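Gallery: Hand-Guided Demonstrations, Weerakoon Task Library

Intro

Weerakoon is a library of short manipulation tasks recorded by people and replayed, after training, on two-armed machines. Recording started at the Jekudham site in March and later moved in part to ordinary rooms. Three methods are used: kinesthetic teaching, where the operator pushes the arm through the motion; leader-follower teleoperation, where a small arm is moved and a larger one copies it; and hand-held grippers, where no arm is present during recording. The library now holds 1160 accepted demonstrations. Entries below are grouped by method. Most carry only notes, with the still kept on the entry where the work area is hardest to describe in words.

Kinesthetic teaching

1. Drawer, single arm
The arm is set to gravity compensation and the operator holds it just behind the wrist. Joint angles are logged directly, so no retargeting is needed. The drawback is speed: motions made this way run slow, and the first pull on the handle usually has a visible hesitation in the trace. Dinesh Munshi trims the start of each file by hand.

2. Peg and plate
Same arm, shorter reach. Contact forces are contaminated by the operator's own push, so the force channel is dropped from training and kept only for inspection. A pedal marks the start of insertion. Demonstrations without a pedal event are rejected.

3. Cup to shelf
Operators tend to rotate the elbow outward near the shelf, which the planner would not do. Both elbow-in and elbow-out versions were kept under separate tags. Mixing them gave a policy that stalled halfway.

Leader-follower teleoperation

4. Towel fold, two arms
The leader pair is scaled down and clamped to a bench. Delay between leader and follower is 28 milliseconds with filtering on. Above that, operators begin to overshoot at the corners of the towel.

5. Screw-top jar
One follower holds, one turns. The wrist limit is reached before the lid is free, so the operator has to release, rewind and grip again. Regrips are labeled as a separate phase — an addition requested by Lutfa Majumder after the first training run merged them with the turn.

6. Remote session, Ikholm to Dedholm
Operator in one building, arms in the other, three video streams. Depth judgment is poor with the wrist cameras alone. Sérgio Teixeira added a fixed side view, and the failure rate on grasp approach fell enough to continue. The entry contains 129 demonstrations, all with the side view.

Hand-held grippers

7. Calibration pass
Before each batch the operator opens and closes both grippers fully and brings them together in front of the body. Marker geometry is checked against the stored model. If either marker set drifts, the batch is not started.

8. Corner table, two boxes
The work area is a small square table with a grid-bordered cloth and two dark navy boxes toward the back, the smaller on the lower, wider one. Both grippers carry a white cube with black square markers at the base. Printed cloth regions are treated as background in the labels, and the cloth edge is a known source of false contours.

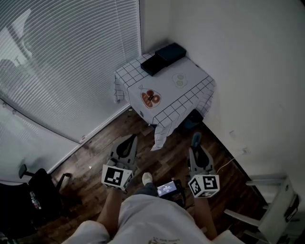 9. Bag handle, two hands
The handles are lifted one at a time. Marker cubes occlude each other when the grippers cross, and the pose estimate for the hidden one is filled in from inertial data for up to 12 video steps. Longer gaps end the demonstration. Chathurika Amarasinghe recommends keeping the elbows apart, which removes most crossings without changing the task.

10. Cloth wipe
The operator drags a folded cloth across the tabletop with the right gripper and steadies the surface with the left. Jaw width barely changes during the stroke, so the phase boundary is taken from height above the table. Still under review.

Notes on the entries

Demonstrations are accepted only after a replay in simulation with the target arm. A path that a person makes easily can fall outside the reach of the machine, mostly at low heights close to the base. Rejected files are stored with a reason code.

Operator height is recorded in the header. It affects the head view more than the gripper paths, and Nazma Wickramasinghe is preparing a split by height band for entries 8 through 10.

Entries 3 and 5 have been relabeled since the last release of this page. Older copies of the label files should be replaced.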